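Why does a backpack have so many straps?
By Yesenia Cisneros

A school bag is a simple thing, but every part of it has a job. Let us look at the parts one by one.
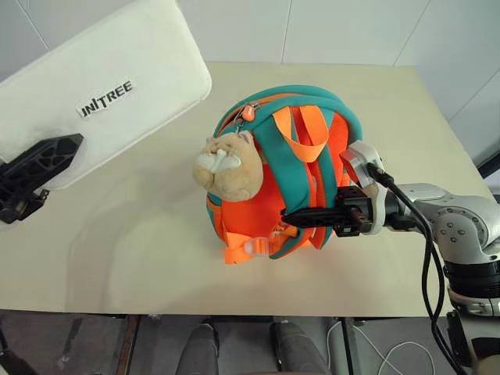
Shoulder straps carry the weight. Wide straps are kinder to you, as they press on a bigger piece of your shoulder. On the orange and teal bag there is also a smaller strap with a clear plastic buckle. It closes across your chest, and then the big straps cannot slide down. The plush cat has no job, but it helps you to find your bag among 25 others!

Now the packing. Heavy books go first, close to your back.

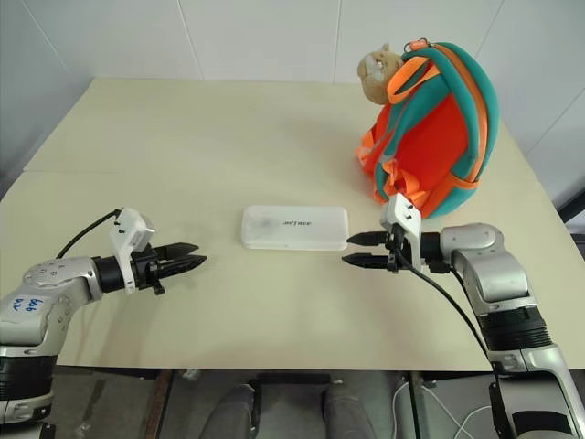 After them come the light things, like a pencil case or a hat. Keep your snack on the top. When the bag is full, pull both straps until it sits close to you, and try to walk 11 steps.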